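District tries to agree on a screw

Wumville, May 2021

Anyone who has ever stood in front of a cupboard door with the wrong screwdriver will feel some sympathy for Wumville district council, which has spent most of the past year standing there too.

The council looks after 26 public buildings, from the library to the health centre on Weltville Road, and each was fitted out by whichever firm was cheapest at the time. The result is a fine collection of screws. There are slotted ones, crossed ones, square ones, star-shaped ones, and a sort with a pin in the middle that was fashionable with one supplier for a single summer and has been cursed ever since.

Last August the maintenance office asked for money to buy more screwdrivers. The council, sensing a larger question, asked for a report.
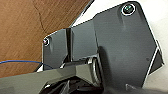
Dark grey metal, with a silver-rimmed screw head set into it.

The report has now arrived. It runs to 84 pages, including a glossary, and was written by Ylva Sæther of the property department, who had expected the job to take a fortnight.

"I went round with a notebook," she told last night's meeting. "Then I went round with a bigger notebook."

Her list covers 2987 fittings: hinges, brackets, coat hooks, rails, and one brass bell push in the old ticket office that isn't connected to anything. She proposes that every new fitting the council buys should use the star-shaped screw, and that the old ones be changed over only when they come loose. By her reckoning the changeover could take up to 40 winters, though she admitted that this depends a good deal on the coat hooks.

Councillor Halvard Söderlund wanted to know why the slotted screw, which had served his father perfectly well, was being driven out. Ms Sæther said that it slips. Mr Söderlund said that it slips if you're in a hurry. There was a pause while the meeting considered whether anyone in the maintenance office had ever been in a hurry, and the chair moved on.
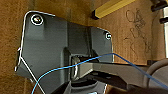 Screws holding a dark metal bracket to brown wood.

Support came from Ronja Tveit, who has mended things for the council for longer than the council has kept records of her doing it. She said she didn't mind which screw won so long as one of them did. At present she carries two toolboxes, and the one she needs is generally in the van.

She was less keen on the report's suggestion of a form to be filled in before any screw is replaced. The form asks for the location of the screw, its type, its condition and the reason for its removal. Ms Tveit asked whether "it fell out" would do. She was told there would be a drop-down menu.

The local hardware shop, Solberg, has been following the matter with interest. Its owner, Linnea Tangen, has already moved the star-shaped bits nearer to the till. She has also cut the price of the slotted kind, and reports that Mr Söderlund bought a box.

Health buildings are likely to go first. Cupboards there get opened and shut all day by people with their hands full, and loose doors are reported sooner than they are in the town hall, where staff tend to prop them with a chair. Nesma Mahrous, who manages the Weltville Road centre, said she would welcome any visit from maintenance, on any subject. She has been waiting since before Christmas for someone to look at the door of the stationery cupboard.
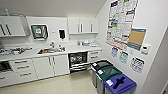 What happens next

The council voted to accept the report in principle, which commits it to very little. A trial will be held in 5 buildings over the summer, with the library and the swimming baths among them. The neighbouring district of Tilari has asked to see the results, having recently found that it has much the same trouble with light bulbs.

Copies of the report can be read at the library enquiry desk. They are held together with a treasury tag, after a short discussion about staples.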